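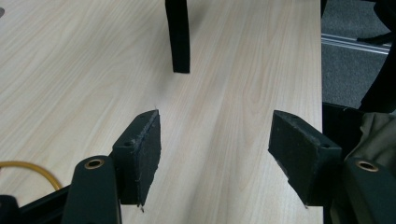
By El Idrissi, shop floor lead at Skavik

Hi, and thanks for stopping by! I run the floor at Skavik, a small contract packing shop, and I got asked to write this page mostly because I've been here longest. I started on the packing benches and I still jump on one most Monday mornings when we're behind.

We pack kits. Spare parts, sample boxes, the little bag of screws you find taped inside a flat-pack shelf. On a busy day 1222 kits go out the door, and up until last May every single one was filled by hand. Now five of our benches are automated and the rest are still ours.

I was nervous about it, I'll admit. So was everybody on my shift. What changed for me is mostly my wrists (they've stopped aching at night) and how I spend my afternoons. I used to drop the same four parts into the same bag until the bell. These days I teach grips – how wide to open, how gently to close, when to let go – and I check what comes off the line. Foam pads on the fingers get fuzzy and ragged with use, so looking those over is on somebody's list too. We argue about pads a lot more than I ever thought grown people could.

Not all of it is rosy. The quiet took getting used to, and a jam at 4 p.m. is way more annoying than a slow bench ever was. A couple of people on second shift moved over to shipping, by their own choice, and I miss the chatter.

The company did put some things in writing before we began, which helped. Everyone gets paid training time, and anyone on the benches can stop a machine without asking first. We call the whole program Jornis, after the old building, and there are 114 of us in it now between here and our Ukside warehouse.

Want to come see the place? Tours leave from the front desk, and we take orders from 300 kits up. Wear closed shoes, please!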